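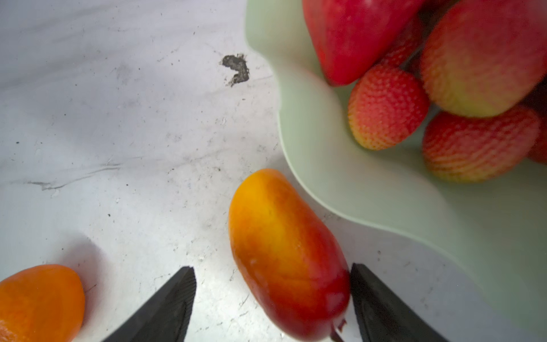 Ermira Kadrić wrote to me that she had followed the paper bag method to the letter, with a banana in the bag and the top rolled down twice, and on the fifth day still had a mango she could have driven nails with. Was she doing it wrong, she asked, or was the method no good?

Probably neither. The bag does something, but it does less than the people who recommend it claim, and it can't do anything at all for fruit that was picked too early. Most ripening advice skips that part, so I'll start with it.

How to ripen a mango at home, and when to give up

Before you start: what you bought

A mango keeps ripening after it comes off the tree, provided it was mature when it was cut. Mature and ripe are two different stages. A mature mango is full size, hard, sour and starchy, and has everything it needs to turn sweet on your counter. An immature one is also hard and sour, and it will go leathery, wrinkle up, and then rot without passing through a good stage on the way. In the store they can look very much alike.

The best sign I know is the shape near the stem. On a mature fruit the flesh has filled out on both sides of the stem, so the stem sits level with the shoulders or in a small dip. On an immature one the shoulders slope away from it and the whole fruit looks flat and thin when you turn it sideways. This works better on some varieties than others. I've been fooled by it, and I still use it, because the alternatives are worse.

Color is one of the alternatives that's worse. Red blush on a mango mostly tells you which variety it is and how much sun that side of the fruit got. Plenty of red mangoes are rock hard and plenty of plain green ones are ready to eat. A change in the background color, from green toward yellow, does mean something in many varieties, but you have to know what the fruit looked like a few days ago to judge it. In a store, you don't.

Then there's sniffing the stem end. A sweet smell is a good sign. No smell is not much of a sign either way, particularly if the fruit has come out of a cold case. A sour or boozy smell means put it back.

Little brown freckles are supposed to mean sugar. I've never found this to hold up. Sometimes they mean ripeness, sometimes they mean the skin got scuffed in the box, and sometimes they're the start of the black spots that will spread over the whole thing by the weekend. I ignore small ones and avoid anything that's sunken or soft.

The basic method

1. Take the sticker off and wipe the fruit dry if it came home damp. Don't wash it yet.

2. Put it on the counter, out of the sun, somewhere you'll see it. Room temperature is what you want. A sunny windowsill heats one side and leaves you with a mango that's mush on the left and crunchy on the right.

3. Leave space between fruits if you have several. One bad one will spoil whatever it's leaning on.

4. Turn it once a day so it isn't always resting on the same spot.

5. Press it gently once a day with the flat of your thumb. Near the stem is the place to check. Poking with a fingertip makes bruises, and you'll find every one of them when you peel it.

6. When it gives slightly all over, the way a ripe avocado does, eat it or move it to the refrigerator.

That is the entire thing, and for most people it's enough. How long it takes depends on how far along the fruit was, and anyone who gives you an exact number of days without having held your mango is guessing. Mine have taken anywhere from overnight to more than a week.

The paper bag

The idea is sound. Ripening fruit gives off ethylene gas, ethylene tells fruit to ripen, and a bag keeps some of it close. A banana or an apple gives off more of it, so in goes the banana.

What I doubt is the size of the effect in an ordinary kitchen. Last October I bought a tray of mangoes from one case at the Skekcombe market, all the same variety and as close in size as I could get them. Half went into bags with a banana and half sat on the counter next to the bags. The bagged ones were ready sooner by a day, maybe a little more. Two of the counter ones beat two of the bagged ones. I wouldn't call that a study, but it was enough to stop me from promising anyone a ripe mango by tomorrow night.

If you want to try it:

1. Use paper. Plastic holds in moisture and you'll get mold around the stem.

2. Put the mango in with one ripe banana. An underripe green banana isn't going to help you much.

3. Fold the top over loosely.

4. Look inside every day. This is the step people skip, and a bag is a very easy place to forget a mango.

5. Take the fruit out once it starts to give, and let it finish on the counter.

The bag makes sense when you have one or two hard mangoes and a reason to want them a bit sooner. With a fruit that's already softening, leave it alone.

The rice method

Bury the mango in a bin of uncooked rice, they say, and it will ripen in a day or two. People have done this for a very long time, and I don't want to be rude about anyone's grandmother. It works for the same reason the bag works, by holding the gas close to the fruit. I can't see any difference in speed. What I can see is that you have to dig the thing out to check on it, so you don't, and then it leaks into your rice.

I reported this on my old page and got 383 comments, most of them telling me I'd used the wrong rice. I tried it again with two other kinds. It made no difference that I could detect.

The microwave and the oven

These soften a mango. They don't ripen it. You can poke holes in the skin, wrap it in a towel and heat it in short bursts, and you'll get something warm that yields when you press it and tastes exactly as sour as it did before. If you're going to cook the fruit with sugar anyway, fine, but then you could have just peeled it raw and put it in the pot.

Gadgets and boxes

Every so often a reader asks me about ripening boxes. The Cimia is the one that comes up most — a lidded plastic box with vents and a little tray for the banana. I borrowed one and used it for most of a summer. It ripens fruit as well as a paper bag does. It also takes up a shelf. The claim printed on the lid, that it "doubles natural sweetness," should embarrass whoever wrote it. A mango off the tree has a certain amount of starch to turn into sugar, and no box is going to add more.

I'm slightly kinder about mesh covers that keep fruit flies off. Those do what they say.

When to refrigerate

Not before it's ripe. Mangoes come from warm places, and a hard one kept cold for long can get what growers call chilling injury: gray, pitted skin, uneven ripening, flesh that never gets its flavor. You may be buying fruit that's already had this happen to it in a warehouse or a truck, in which case nothing in this article will save it. That's my best guess about Ermira's mango, though I can't prove it from here.

Once it's ripe, the refrigerator is your friend. Whole, it should keep for several days. Cut, it goes in a closed container, and I'd eat it within a few days and throw it out if it smells like wine. Let it sit out a short while before you eat it. Cold dulls the flavor more than you'd think.

Cutting it without wasting half

Wash it now. Stand it on its narrow edge, stem end up, and find the flat pit in your mind: it runs the long way through the middle, lined up with the fruit's wider faces. Cut down on one side of center, then on the other. If your knife hits something hard, move outward a little and try again. You'll have two cheeks and a middle slab.

Score the cheeks in a grid without going through the skin, then scoop the pieces out with a large spoon. Turning the cheek inside out so that it looks like a hedgehog is pretty, and it leaves more fruit behind on the skin. Trim what you can from around the pit and eat the rest standing over the sink.

Some people get an itchy rash from the skin or the sap. If poison ivy bothers you badly, have somebody else peel it, or wear gloves.

If it never ripens

Give it ten days. If the skin is shriveling and the flesh is still hard, cut it open. White or very pale flesh all the way through means it was picked too green, and waiting longer will only get you mold. Provided it isn't rotten, you can still use it:

Grate it into a salad with lime juice, salt and chili.
Slice it thin and pickle it.
Cook it down into chutney, where the sourness is welcome.

If there are dark streaks around the pit, or hollow patches with a sour smell, throw it out.

A few things I was asked after the first version

Do I need to keep the stem on? If there's a bit of stem, leave it. Pulling it off opens a hole.

Does wrapping each one in newspaper help? It protects them from knocking into each other. As for ripening, I'd put it with the paper bag: some effect, not a lot.

Are the ones labeled "tree ripened" worth the extra money? Sometimes. I've bought them at the Plemton co-op and had wonderful ones and woody ones out of the same bin. The label doesn't tell you how long the fruit sat around afterward. I buy one, eat it, and go back if it was good.

What about freezing? Works well, but only with ripe fruit. Cube it, freeze the cubes on a tray in one layer, and then bag them. An unripe mango goes into the freezer sour and comes out sour.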